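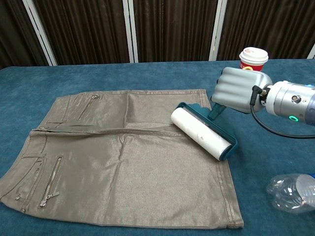 Drernton Garment Brushing Arm

Made and supported by Stastbridge
Status: on sale again, with the revised fingers and revised software fitted as standard
Page last revised August 6, 2018

If you have come to this page from the service letter we sent out in June, welcome, and thank you for reading it. The part you want is further down, under "The slipping handle fault". If you are new to the Drernton and simply wondering whether it would suit your finishing room, do start at the top, but please read the fault section as well. We would much sooner you heard about it from us before you bought anything.

What the Drernton does

The Drernton is a table-mounted arm that takes lint, fluff and stray threads off finished garments. It holds an ordinary lint roller, the kind you can buy in any supermarket, and works it over a garment laid out flat. We are often asked why we never designed a special roller head, and the answer is that we did, and our customers hated paying for the refills! Any adhesive roller with a reasonably stout plastic handle will do. The fingers are ribbed so that they can close over handles of different shapes, and the short handles sold for household use are generally easier for the arm than the long ones.

It was made for the fiddly end of the trade: coated and metallic fabrics, skirts with zip pockets and riveted seams, occasion wear that comes back from hire covered in goodness knows what. These are garments that cannot go through a tunnel finisher without somebody wincing. A shiny cloth shows every speck and also every mark you make while getting the speck off, so the arm is meant to work slowly and lightly.

We recommend laying the garment on a carpeted or felted top. A bare worktop lets slippery cloth creep along in front of the roll, and once it starts creeping you get a fold, and once you get a fold the roll climbs over it. A short, dense pile holds the garment still without any clips. You will need to vacuum it, of course, and more often than you think.

The slipping handle fault

Now for the part we would rather not have had to write.

In the spring a Drernton at the Marinescu hire workshop in Dralthorpe let its lint roller turn in the fingers while it was brushing a coated skirt with metal zips. The roll had met a zip pull, stopped rolling, and the arm carried on with the stroke. The handle twisted round in the grip until the end of the plastic frame was against the cloth, and the arm, which knew nothing about it, drew that end across the front panel. The skirt was ruined. On the next stroke the handle came out of the fingers altogether and the roller left the table. Carmela Robles, who runs the finishing room there, was standing at the far side and it went past her elbow. She was not hurt, and she was a good deal calmer on the telephone than we were.

We asked her to stop using the arm that same afternoon, and then we asked everyone else who had one to stop using theirs on anything with metal fastenings.

Satish Dhillon from our workshop drove up with a spare arm and a boxful of rollers and spent the best part of a week trying to make it happen again. It took him longer than he had hoped. With a new roller and a plain cloth he could not get it to slip at all. With a zip pull lying across the line of travel he could, but only sometimes, and it was Carmela who noticed that it went wrong mostly late in the shift, when the fingers had picked up a film of adhesive and fabric coating from being handled. Clean ribs held the plastic. Filmed-over ribs did not, and the gripper had no way of telling the difference.

There were three things wrong, and we will set them out plainly.

The grip check was done once, at the start of a garment. If the handle was held properly then, the arm assumed it would be held properly until the end. That was our decision when we wrote the software, it saved a little time on each garment, and it was a poor decision.

The downward force limit was set far too high. The arm was allowed to push with up to 50 newtons before it stopped itself. For brushing it never needs anything like that. The figure had been carried over from an earlier machine that did a different job, and it went through our own review without being questioned.

The green ring on the wrist was misleading. It told you that the arm was powered and free of electrical faults. Quite reasonably, people took it to mean that all was well, tool included. At Dralthorpe it stayed green the whole way through.

What we have changed

Arms from serial number 2053 onwards leave us with everything below already done. Earlier arms can be brought up to the same standard, and we make no charge for it, whether or not you have a support agreement.

Fingers. The ridges are now a softer grade and cut a little deeper, with rounded tops that wipe clean with a damp cloth. Please do not use solvent on them. The old fingers should be posted back to us in the bag provided, so that they do not find their way on to somebody's machine as spares.

Grip check. The arm now checks the handle at the end of every stroke. If it has turned or shifted, the arm lifts straight up, stays where it is and waits for you.

Force limit. Brushing force is capped at 13 newtons. You can set it lower from the panel, and for metallic finishes we suggest that you do. You cannot set it higher.

Indicator ring. Green now means that the arm is healthy and the last grip check was passed. Amber means the grip check has failed and the arm is holding. It still does not tell you anything about the garment, the table or the people near it, and we would ask you to go on using your eyes.

Fastenings. There is a new setting called Keep Clear. You mark zip pulls, rivets and press studs on the panel before the first stroke and the arm plans round them. It leaves a narrow margin of unbrushed cloth beside each one, which you will need to finish by hand. Several customers have told us they find this annoying. We understand, and we are leaving it as it is for now.

Before each garment

Lay it flat with the fastenings facing up, and close the zips. A pull that lies down along its own zip is much less likely to catch than one standing away from it, so smooth it down with a fingertip before you step back.

Seat the roller handle well up inside the fingers. Give it a firm twist by hand once they have closed. If it moves, wipe the ribs and try again.

Check that the cable hanging below the wrist has room to swing. It loops down under the arm, and on a crowded table that loop is the first thing to sweep something over.

Which brings us to drinks. We know what a workroom is like at four in the afternoon, and we have visited enough of them to know where the coffee ends up. A cup standing behind the gripper is out of sight from the operator's side for much of a stroke, and a water bottle lying on its side will roll if it is nudged. The arm cannot see either of them. It has no camera and it will stop only after it has touched something, by which time your coffee may be on a customer's skirt. Please clear the whole top, including the corner nearest the arm, before you press start.

Change the adhesive sheet sooner than you would by hand. A person feels a roll losing its tack and leans on it a bit less, or peels it. The arm does neither. Once there are grey specks showing all round the roll, peel it.

If the roller slips

Press the stop button on the panel and wait for the arm to lift. Do not reach in and catch the handle, however tempting it is, and it is very tempting. Once the arm is still, open the fingers from the panel with one hand beneath the roller, take it out, and look at the underside of the frame for burrs before it goes near another garment. Then write to us, even if nothing was damaged. We keep every report, and the small ones were the ones we had missed.

Booking the retrofit

The visit takes up to 2 hours and we need mains power, a clear table and one garment you do not mind our practising on. Amparo Calvo looks after the bookings and will find you a slot; Leandro Salcedo does the fitting for most of the country, and he will show whoever uses the arm how the new checks behave. Please do make sure that the person who uses it is there, and not only the person who signed for it.

If you would like to fit the fingers yourselves, we can send them with a printed sheet. The software has to be installed by us, and the fingers alone do not cure the fault, so the arm must stay off garments with metal fastenings until both are done.

Supplied with the arm

Control panel with stop button and cable
Table clamp
One pair of revised fingers, and one spare pair
Printed handbook, including the Keep Clear pages
Cleaning cloths for the fingers

Lint rollers, table and table covering are not supplied. Handbooks printed before June give the old force limit and the old meaning of the green ring, so please recycle them. Estíbaliz Cifuentes in our office will gladly post a new one to anybody who asks, and a second copy for the workroom wall if you would like it.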